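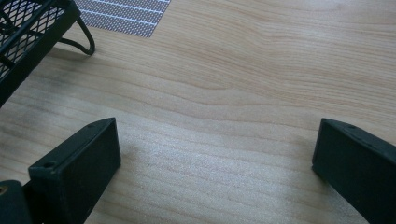 Narnholm Desk Set

README

Contents
1. What is in the set
2. The objects
3. How the tabletops were prepared
4. Folder layout
5. Known problems
6. Use and credit

1. What is in the set

Narnholm Desk Set is a collection of 700 short clips of ordinary desk tidying. Small things are picked up from a tabletop and put away: pens into a holder, clips into a tray, paper into a stack. Each clip covers one item, from the moment it is reached for until it is let go. The set was put together for work on household and office sorting tasks, and it covers desks only. Kitchen counters and shelves are in a separate set, Wandport, which has its own README.

2. The objects

There are 60 objects on the list. Most came from ordinary office supply shelves and a few from drawers at home. They fall into 6 groups: writing tools, paper, fasteners, holders, mats and odds and ends. The last group takes in erasers, tape, a key ring and anything else that did not fit.

Holders are the things other objects go into or next to. They include black mesh organizers, plain cups and shallow trays. Mats are flat and stay where they are during a clip. A mat may lie partly under a holder or beside it, and both arrangements are labeled the same way.

The full list is in objects.csv, with one line per object: name, group, main color, and whether it counts as movable.

3. How the tabletops were prepared

Two tabletops were used, one pale wood with a visible grain and one plain white. They are named Brosari and Cruzado in the files. Brosari is the wooden one.

Before each session the top was wiped down and the holders were set out along the far side or in a corner. The middle was left clear for the items of that session. Lighting was whatever the room had – daylight in the morning, ceiling lights after 6 p.m. – so shadows differ a good deal from one clip to the next.

4. Folder layout

clips/ – one folder per clip
labels/ – start and end of each action, object name, holder name
objects.csv – the object list
tabletops.txt – notes on the 2 surfaces
changes.txt – corrections by version

5. Known problems

Mesh holders are hard to outline. The tabletop shows through the openings, and labels follow the outer edge of the holder and ignore the gaps. Wire legs and feet are counted as part of the holder.

Holders and mats often reach past the side of the view. They are labeled all the same, with the field "partial" set to yes.

Some loose sheets in the October clips were labeled as mats. This is fixed in version 2. If you have version 1, replace the whole labels folder.

6. Use and credit

Free for research and teaching. Please cite the set as Narnholm Desk Set and give the version number. Send label corrections with the clip number and the object name as it appears in objects.csv.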